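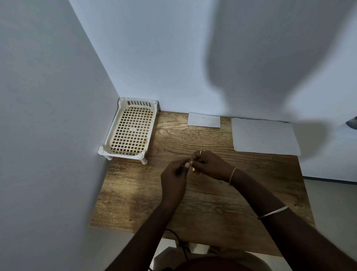

Figure 6. A small plastic rack in the corner of a wooden table.

4.2 Where dish racks stand and how long dishes stay in them

The second part of the household survey dealt with drying after washing up by hand. Of the 227 households that returned the first form, 145 also filled in the drying diary, and the results in this section refer to those 145 only. The homes are spread over Unerthorpe and Vumthorpe, two towns with similar housing but rather different kitchens. In Unerthorpe most kitchens were rebuilt when the terraces were converted, and the sink usually has a drainer on one side. In Vumthorpe many of the older kitchens have no drainer at all, and people put the rack wherever there is space, often on a table or a shelf near the sink.

Position mattered more than we had expected. Racks kept in a corner against two walls were emptied less often than racks in the open. Several people wrote in the diary that a rack in the corner was out of the way and so it was easy to leave things in it until the next meal. Racks on the drainer were cleared sooner, mostly by households who needed the space for cooking. The difference was clear in both towns, but it was larger in Vumthorpe.

We also asked what people put under the rack. Trays, folded tea towels and nothing at all were the usual answers. Homes with bare wooden surfaces were more likely to mention water marks, and a few had moved the rack for that reason during the diary period. We did not inspect the surfaces ourselves and cannot say how far the marks were due to the rack – spilt tea and hot pans were mentioned too.

The type of rack was recorded with the Birero form, which sorts racks by material, number of levels and kind of base. Open grid bases were the most common in plastic racks. The form does not ask about age or condition, and we would add both if the survey were repeated. In the free comments, people often complained that grids were awkward to clean, and some said they only washed the rack when it had begun to look dirty.

Drying times were entered to the nearest hour. The Thongsuk method was used to fill gaps where one entry was missing from an otherwise complete day. Days with two or more missing entries were dropped. Six households kept the diary in July, when windows were open for most of the day, and their entries are treated separately in Section 4.3.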